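3.2 Sorting materials and tray layout

Small parts were sorted by colour into a shallow blue tray with three compartments, side by side. Same tray throughout, kept towards the back of the table. Pieces go in loose, any angle; no stacking asked for and none scored. Ifans (Birwood set) used lidded boxes, which we dropped after the October pilot. Too slow. A compartment was scored on colour only, so a block lying askew counts the same as a straight one.

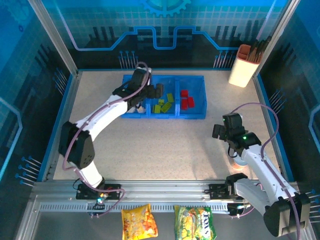
Figure 2. Divided tray with yellow-green blocks in the middle compartment and red blocks on the right.

The Clanosdale protocol allows 600 s per sort and we kept to that. 38 sorts in all, giving 2,660 scored placements. Blocks touching a divider were given to whichever side they rested on. Two sorts were rescored by Eleri Ifans, no change to either total.

Compartments fill unevenly and at diferent times, so tray state was noted by compartment, not as one overall figure. A tray with a single red brick in the right compartment and nothing in the other two is entered as 0-0-1, left to right. Bricks still out on the table are not entered untill they go in.
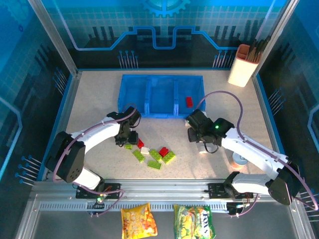 3.3 Scoring of colour errors

Wrong colour in a compartment = one error, whatever the colour. Scores follow Demissie.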